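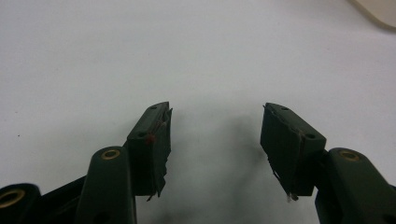

Home | Syllabus | Notes | Readings | Contact

Week 2 notes: writing a survey question people can answer

OK, so last time I promised we'd get to the wording, and here we go! I'm going to use the Koivisto bus survey all the way through, so keep your copy handy (page 83 of the packet if you lost it).

Start with question four. "Are the buses clean and on time?" Two questions in one, and I've no idea what a "no" means. Split it. I see this in student drafts every single term, and I still catch it in mine.

Next, time words. "Do you ride often?" My often is every morning, yours might be twice a month. Ask how many days in the past week they rode — a week is short enough to remember.

Then the answer choices. The Zunau version gave people "excellent, very good, good, fair," which leaves an unhappy rider with nowhere to go. They mailed out 500 of those (ouch).

For September: bring 2 questions of your own, typed, with answer choices. We'll swap and try to misread each other's on purpose, which is more fun than it sounds.

Comments

flollero_fan: Is the packet the same one as last year? My page numbers are off.

mapleleaf7: The bit about "often" saved my draft, thank you!

tk: Do open-ended questions count for the homework?

Previous | Next | Back to top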